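Notebooks > Line Automation > Stondthorpe bench

April, entry continued, 3:40 pm

Restarted the sorting run after lunch with the new grip settings Maarten sent over. Target for the shift is 557 picks. Marcela is on the log, I am on resets.

Main thing to write down is the change in her job. Before the arm she stood at the belt and moved cups by hand all shift. Now she watches, clears jams and decides when to stop the line. She says her shoulders are better and her eyes are worse. She also misses talking to Prys, who has moved to packing at Eynon.
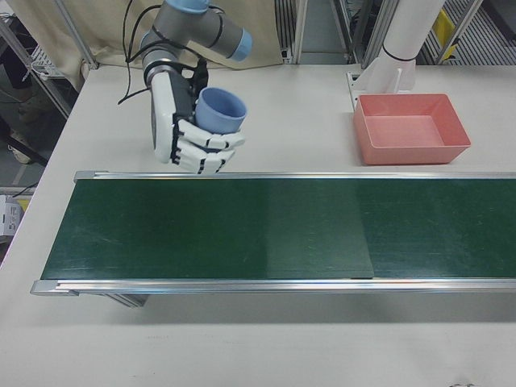
Prys asked whether the packing jobs go next. I told him what Hortensia told me: no plan for it before the arm gets through 1,000 picks without a reset. Our best so far is 39. He wrote that down.

Breaks need sorting out. When people did the picking, everyone stopped together. The arm keeps going, so one of us always stays, and it is usually Marcela. Proposed 2 short breaks each with the belt off. Hortensia to check with Tundstead.

To do: move the stop button nearer the log desk, ask Maarten about wrist speed, show Marcela how to change the grip settings herself so she isn't waiting on me.

E. Prosser

Filed under: Shop notes, People and machines

Oltudum Workshop Notebooks | Contact the bench | Back to top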